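10/03/2026

# The Losora travel pack, after two trips

I promised in the last newsletter that I'd write up the new bag properly, and a few of you have been chasing me for it (hello to the reader who emailed twice in one weekend!), so let's get into it.

For anyone new to the blog, I'm a carry-on-only traveller and have been for years. I don't do it to be virtuous. I just can't stand the carousel, and I once spent most of a week in Irham wearing a cardigan from a servo and a pair of my sister's trackies while my suitcase had a lovely holiday somewhere else. Since then everything goes on my back. I've worn out a few packs in that time, and the last one, which I'd written about here with great affection, finally gave up when the main zip went in the departures hall. I flew home with it held shut by a luggage strap and a hair tie.

So, the Losora. I bought it with my own money, full price, and nobody at the company knows I exist.

## First impressions

It's a 30 litre pack that opens flat like a suitcase, with a zip running round three sides. I went for the dark green. The fabric has a slightly waxy feel that I wasn't sure about in the shop and now love, and the zips are chunky and run smoothly even when I've overstuffed it, which is my natural state. Both side handles are padded. I can't tell you how happy that made me! So many bags put a decent handle on the top and then a mean little strip of webbing on the side, right where you grab it to haul it out of an overhead locker.

The harness tucks away behind a flap if you want to carry it like a case. I've done that exactly once, on the coach to Irham, where everything goes underneath and the driver throws bags like he's got a grudge. It came out dusty and perfectly fine. 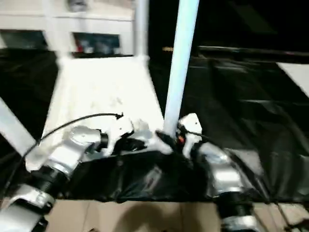
What I wanted to find out was how it carries when it's properly full, and for that I had the long walk up from the Joken ferry. If you've done that trip you'll know the one. The boat lets you off at the bottom, the guesthouses are all at the top, and the little bus goes when it feels like it. I walked up in the afternoon sun with everything I owned for the fortnight, plus a jar of honey I'd been given on the crossing, and I was honestly fine. Sweaty, yes, but my shoulders weren't sore the next day. The hip belt does real work. It's wide enough to sit on the bones properly and the buckle hasn't slipped once.

I'm on the shorter side, and the back panel adjusts down far enough for me, though only just. My husband is much taller and he had it on for half a day around the harbour without complaint, so the range is good. It takes a bit of wrestling to change the setting (you peel a big patch of velcro apart from behind the padding), but that's a job you do once.

## Packing it

I laid out the same things I always take: four tops, a spare pair of pants, a light jumper, a rain jacket, sandals, undies and socks, the toiletries bag, chargers, a paperback, and the scarf that has been a blanket, a pillow, a picnic rug and a curtain. It all went in with room over. In the old bag that load had me kneeling on the lid.

The main space is one deep box with a mesh cover on the opposite side. I put clothes in the deep half and anything awkward behind the mesh. There's a flat pocket at the very back for a laptop, and it opens from the outside, so at security you can slide the computer out without showing the whole queue your knickers. The front pocket is where I lose points for discipline. It's roomy, and by the end of the Joken trip it held two ferry timetables, a shell, some very old mints, my reading glasses and the other pair of reading glasses I'd bought after deciding the first were lost.

There's a little hidden pocket against the lower back for a passport. I adore it. You can feel with your elbow that it's there, and you'd have to be a contortionist to get into it while somebody else was wearing the bag.

A word about packing cubes, as I know some of you are devoted. They fit well, and the ones with the slim profile stack neatly in the deep half. I've gone off them a bit myself and have gone back to rolling, with a plain cloth bag for the washing. Either way works in here. The compression straps inside are long enough to go over cubes and they have proper metal hooks at the end, so they don't wander off under the clothes while you're trying to do them up.

## On the plane

I flew with two different airlines and it went under the sizer both times with no drama. One of the check-in staff did give it a long look, and I gave her my best smile, and it was in fact under weight. The pack on its own is a touch heavier than my old one. You notice it when it's empty and I forgot about it once it was loaded.

It'll slide under a seat if you leave the front pocket mostly flat. Full to bursting, it won't, and on the small plane out of Irham I had to give it up to be stowed in the nose, with the crew's apologies. It came back in one piece and so did the honey. 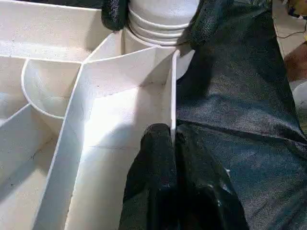
Rain was the other big test, and we got plenty of it. I was caught out between the lookout and the village on the second trip, the sort of rain that bounces, and by the time I'd reached the pub verandah I was soaked to the skin. Inside the bag my clothes were dry. The paperback was dry! There was a bit of damp in the front pocket along the zip, and I'd keep anything precious out of there in bad weather. Losora sell a rain cover separately. I haven't bought one and I don't think I will, although if you're heading somewhere in the wet season for weeks on end you may feel differently.

## The grumbles

I do have some, it's not a love letter (well, it mostly is).

The water bottle pocket is too tight when the bag's full. A slim bottle goes in, and my favourite fat one has to be screwed in like a light globe and then nobody can get it out again without taking the pack off. On the walk up from the ferry I ended up carrying it in my hand.

The lining is black. Why do they do this? Everything I own that's small is also black, and I spent a good part of one evening feeling about for a charging cable like somebody looking for a coin down the back of a couch. A pale lining costs no more, surely, and it would lift the whole thing.

The sternum strap has a whistle built into the buckle. Fun, and I tried it, and the people in the next row on the ferry have my apologies.

And the price. It isn't cheap. I'd been putting a bit aside since August, and I still stood in the shop doing sums. If you travel once in a blue moon I'd say borrow a bag from a friend, or look at last year's model, which is very close to this one apart from the harness and turns up second-hand quite often.

## Who I'd send to buy one

Anyone who walks between the station and the bed. If your trips are taxi to hotel and back again, you'll be paying for a harness you won't use, and a small case with wheels would suit you better. But if you're the kind who says "it's only up the hill" and means it, I think you'll be as pleased as I am. I've packed and unpacked it so often now that I could do it in the dark, which given the lining is just as well.

I did lend it to my neighbour Owen for his long weekend at the coast and he brought it back clean, with a bag of lemons in it, and asked where I'd got it. He's now got the navy one.

Next up on the blog is the ferry itself, with the timetable as it stood when I was there and a few thoughts on which side to sit. If you've done the Joken crossing in the last few months and know whether the kiosk on board has reopened, drop me a line in the comments. I'd also love to hear from anyone who's had a Losora for longer than I have, especially about how the zips hold up with sand in them.

Haf Watkins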